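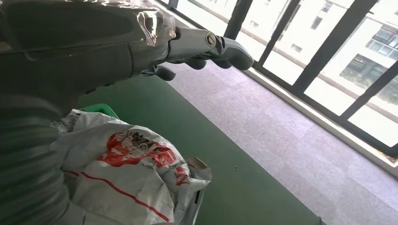

**Filed under:** Home energy

February 23, 2021

My fixed electricity rate with Drirkutum ends in 30 days, so I spent the evening on the renewal letter. They offer two plans. The first is a 12-month fix at a higher unit rate and a lower standing charge. The second is variable, with the two the other way round.

The letter compares them using a "typical household" figure. My own use is well below that, so I redid the sums from meter readings. I take one on the first of the month and keep them in a spreadsheet. At my level of use the standing charge matters more than the unit rate, and the fix comes out cheaper. In a house with electric heating the order would probably flip.

I also priced Brollness and Kakakhel. Brollness quotes with the paperless discount already taken off, and you have to add it back before the numbers line up. Kakakhel has a good unit rate but charges an exit fee up to the last 3 weeks of the contract. Drirkutum has no exit fee on either plan.

Oana Crăciun asked in the comments last time whether a group switch would beat all of these. I signed up for the one in Flullholm to find out. Registering doesn't commit you to anything, and the offer arrives by email after the auction closes. If it comes before my rate runs out, I'll put it through the same spreadsheet and post the result.

Still to do: check whether the renewal quote includes tax. The letter gives one total and no breakdown.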